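The Swap Shelf Comes Back for the Cold Months

October 18, 2023

Good news for everyone who has been asking since spring: the swap shelf at the Tirnano Neighborhood Library is back, and it's bigger! We've cleared the whole wall next to the magazine racks, so there is finally room for puzzles, board games, craft supplies and small kitchen things along with the usual paperbacks.

If you're new here, it works like this. You bring something clean and complete that you no longer use, you put it on the shelf, and you take something home if it catches your eye. You don't have to match one for one. Plenty of people come by with a bag of things and leave with a single cookbook, and plenty of others come in with empty hands and go home with a winter's worth of knitting patterns. Both are fine!

Last season 284 items found a new home through the shelf, and that was with half the space. The jigsaw puzzles went fastest of all. A 2000-piece harbor scene came back to us so many times that we started keeping a slip of paper in the lid for people to sign, and it's a lovely thing to read through while you wait for the copier.

Small items do best when they're grouped. A shallow box keeps a set together, and people can see everything in it without digging. 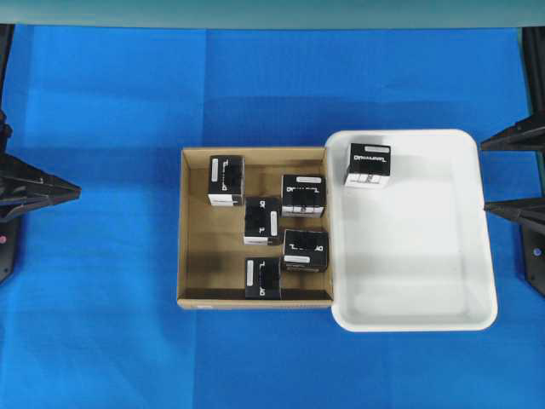
Five black cubes in a low cardboard box, with a white tray right next to it.

What we'd love to see this season: puzzles for kids, card games, yarn in full or nearly full balls, picture books in Spanish, baking tins, and seed packets if you've saved more than you can plant. Craft supplies are wonderful too, especially the odds and ends that are too good to throw out and too few to start a project with. Somebody always has the other half of what you've got.

A few things we can't take: car seats, bike helmets, opened food, anything that plugs in, and encyclopedias (we're so sorry, we still have the last set). Games with a missing piece are welcome as long as you write what's missing on a bit of masking tape and stick it to the lid. We lost a whole evening last winter to a mystery game with no mystery card, and while it was great fun making up our own ending, it's nice to know beforehand.

Drop-off is at the Olis Street door, any time the library is open. Please don't leave bags outside after hours, even under the awning. The rain blows straight in on that side.

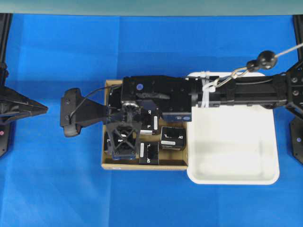

Sorting evenings

We sort twice a month at the big table in the back, and the company is excellent. You check that books aren't moldy, shake out puzzle boxes, wind up loose yarn and chat. There's tea, and somebody generally brings something with cinnamon in it. Come for an hour or the whole evening. Kids who can sit still for a bit are very good at this, much better than most of us at matching game pieces to their boxes.

Our storage bins this year come from the Colemico hardware store down the block, which let us have 9 of them at cost. They stack beautifully and the lids really close. If you've ever wrestled with the old ones, you'll know why we're so happy.

Labels: please use the short kind, with the type of item and the age range and that's all. The long ones peel.
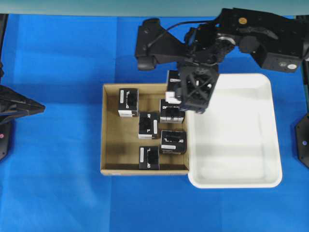

The December swap party

We're already planning this one! The El-Sayed Room is ours for a full afternoon, and we can seat roughly 50 people if the folding chairs come up from the basement. There'll be a gift-wrap corner made up entirely of used paper, ribbon and maps, so start saving yours now. Road maps make gorgeous wrapping, and the creases help with the corners.

We'll also have a repair table for books with loose spines and a puzzle race for teams of four. Last year's winning team finished with a piece upside down and we let it stand.

Sign-up sheets for tables, baking and chair carrying are on the front desk. The sheet for the puzzle race is next to them and already has two teams on it, so gather your people.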